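Granen Radio buys Kindier and signs new regional news deal

March 2023

I've been looking forward to writing this one for months! Granen Radio has completed its purchase of Kindier, the podcast and audio advertising business, and I can finally talk about it outside our own four walls.

Let me start with the half-year numbers, as I know that's what plenty of you have opened this for. Revenue for the six months to the end of December rose 3% on the same period a year earlier. Local advertising did most of the lifting, with car dealers, garden centres and furniture shops all spending more on breakfast and drivetime. National advertising was flat, which I'd be fibbing if I said I was thrilled with, but it held up better than we'd budgeted for. Digital audio grew 17% and is now the quickest-growing part of the company.

That last number is why we went after Kindier. They sell advertising across 175 podcasts, most of them made by small teams, and they're very good at it. We have sales people in towns where Kindier has never had so much as a desk, and they have the software we'd been trying (slowly, and with a fair bit of grumbling) to build for ourselves. Kindier will keep its name and its office, and its shows will carry on being made by the people who make them now. If you advertise with either of us, your contact stays the same and your current bookings run as agreed.

The second bit of news is our new supply deal with Deák, the regional news agency. From the start of next month Deák will provide hourly bulletins for all our stations outside the capital, with a longer programme at lunchtime. Our own newsrooms stay open and will keep covering councils, courts and local sport – I want to be very clear about that, as I've had a few worried emails. What changes is the overnight and weekend service, which has been thin for years, and listeners have told us so. 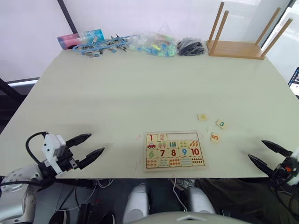 Our advertisers will see one change fairly quickly, and that's the way we sell airtime. Until now you've had to book radio through us, podcasts through somebody else and then try to match up two sets of reports. I've come to think of it as a wooden number puzzle, the sort with its board laid out in four rows, only with half the numbers in another building. From this spring both will be sold through Niron, our booking system, on one order and one invoice. More than 400 advertisers already use Niron for radio, so for them it should just be a new tab on the screen.

We're keeping our full-year guidance where it was. Bookings for the next quarter are ahead of last year, though I'd like to see national spending pick up before I get too cheerful about it.

The full half-year report is in the investors' section of our website, along with a recording of this morning's call. Press enquiries should go to the Granen Radio media desk, and advertisers with questions about Niron can ring their usual sales contact.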